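Chapter 5
Showing, Not Telling: Teaching a Robot by Hand

What you will meet in this chapter
How a person can pass a skill to a robot without writing out the movements in code
The difference between guiding an arm directly and driving it from a distance
Why cloth makes such a good (and such a maddening) first subject
What goes into a demonstration, and what makes one worth keeping

5.1 A towel is harder than it looks

Try to write down how you fold a tea towel. Start with the towel in a heap and be strict with yourself: every finger, every pinch, every small tug. Most people get as far as 'find a corner' and stop, because finding a corner is already a wonderful piece of work. You push at the heap, something shifts, an edge appears, you follow it along with your thumb. You have done this hundreds of times and you have never once needed words for it.

For a long time robots were given jobs in which everything could be put into words, or at least into numbers. A metal part arrives at the same spot, facing the same way, and the arm goes to that spot. Cloth breaks the arrangement completely. It has no fixed shape, it hides parts of itself underneath other parts, and it changes as soon as you touch it. A list of positions that suits one heap is useless for the next.

So we turn the problem round. If a skill is easy to do and hard to describe, let somebody do it, with the robot's own arms, and record what happens. This is called learning from demonstration, and I still find it one of the most exciting ideas in the whole subject.
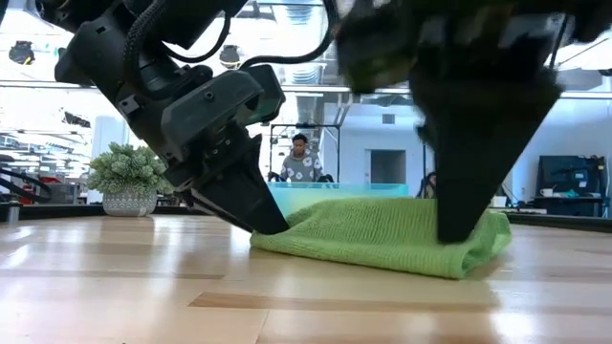

The person giving the demonstration is called the operator, and the operator's job is stranger than it sounds. You know perfectly well how to fold, but now you have to fold with two blunt fingers on each side and no sense of touch in them. Students on the Jirero course, from which much of this chapter grew, usually spend their first session laughing at themselves. By the second they have stopped thinking about the controls and gone back to thinking about the cloth, and from then on their recordings improve quickly.

5.2 Two ways of showing

There are two main ways to give a robot a demonstration, and you will use both in the practical work.

Guiding by hand. You take hold of the arm itself and move it through the task while the joints give way to your push. The robot records its own joint angles as it goes. This feels natural and takes very little equipment. Its weakness is that your hands and body are in the way – if a camera is recording too, it sees a good deal of you. Guiding two arms at once is also hard work, as anybody who has tried it will tell you.

Remote control. You stand or sit apart from the robot and your movements are sent to it. Some systems use hand-held controllers; others give you a second pair of arms, the leaders, which the working pair, the followers, copy joint by joint. Your hands stay clear of the work and both arms can be used together. The price is that you must judge everything by eye, and any delay between your hand and the robot's is felt at once.

Neither way is the right one for every job. For a slow movement with a single arm, guiding by hand is often all you want. For folding, where one gripper holds while the other pulls, remote control nearly always wins.

5.3 What a demonstration contains

A recording is more than a film of a robot moving. At each instant it stores what the cameras saw, where every joint was, and what the operator was asking the arms to do. That last item matters a great deal. The arm's position and the operator's wish are seldom quite the same, and the gap between them can tell you how hard a gripper was pressing or pulling.

One complete attempt, from the starting position to the finish, is an episode. In the Vorness exercise at the end of this chapter you will record 100 episodes, of which 18 are put aside and never used for training, so that you have something honest to check your model against.

Vary the start. If the cloth always begins in the same place, the robot may learn the place and ignore the cloth. Move it, turn it, crumple it differently, swap its colour, let something else share the table. And leave your small mistakes in when you recover from them well: a dropped corner picked up again is a lesson the robot would otherwise never receive.

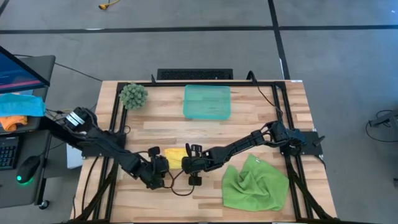 5.4 Before you begin

Read the safety sheet for your own arms first, and find the stop button before you find anything else.

Agree on what 'finished' means. Write it in one sentence and pin it where the operator can see it.

Practise without recording until the movement feels dull. Dull is good – it means your episodes will resemble one another in the ways that matter.

Work in short turns. Tired operators hurry, and hurried episodes are full of jerks that the model will copy faithfully.

Keep a notebook. Beside each episode number put a word or two on how it went. The sample notebook pages from the Hrynyshyn sessions are reproduced on page 58, blots and all, and they repay a slow read before you start your own.

Key words: demonstration, episode, follower, leader, operator, remote control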